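Sorting a Workshop Drawer Without Losing a Weekend
Posted 2/14/24 by Aba Sarpong

Most workshop drawers go bad the same way. A few screws get dropped in after a job, then a fuse, then a tape measure that no longer locks. By spring you are buying things you already own.

Start by pulling one drawer all the way out and tipping it onto an old sheet or a cleared table. Do one drawer at a time. Set a timer for 20 minutes and stop when it rings, even if the pile is still there.

Throw out the obvious trash first: stripped screws, dried glue, dead batteries (these go to the recycling point, not the bin), and keys that fit nothing in the house. Wipe the drawer with a damp cloth and let it dry for 15 minutes before anything goes back. Sawdust left in the corners holds moisture, and steel parts will rust there.

Sort by job and not by size. Picture hooks, small nails and the light hammer belong together. So do hose washers and plumber's tape. Sandpaper keeps best flat, under something heavy, with the coarse sheets at the bottom.

Wood screws can go in jars. Two-inch screws and longer are better in a shallow tin, where you can pick one out without pouring. Write the size on the side of the jar – lids get swapped.

Glue and oil should stand upright in their own tray. Ville Nurmi, my neighbor, lost a good set of chisels to a leaking bottle of oil and solvent mix, and his drawer still smells of it.

Small electrical parts need the most care. Keep them away from steel wool and metal filings, and don't let them share a drawer with anything that drips. Low-sided plastic containers work well, and bright colors are easier to spot on a brown bench. Give switches and buttons a container to themselves. 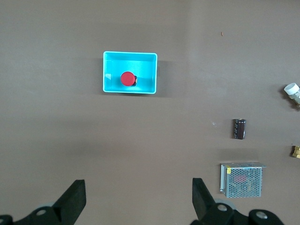 A red push button in a small turquoise container.

Tape a list of contents inside the cabinet door and cross things off as they run out. I go through mine again in March, before the garden tools come out.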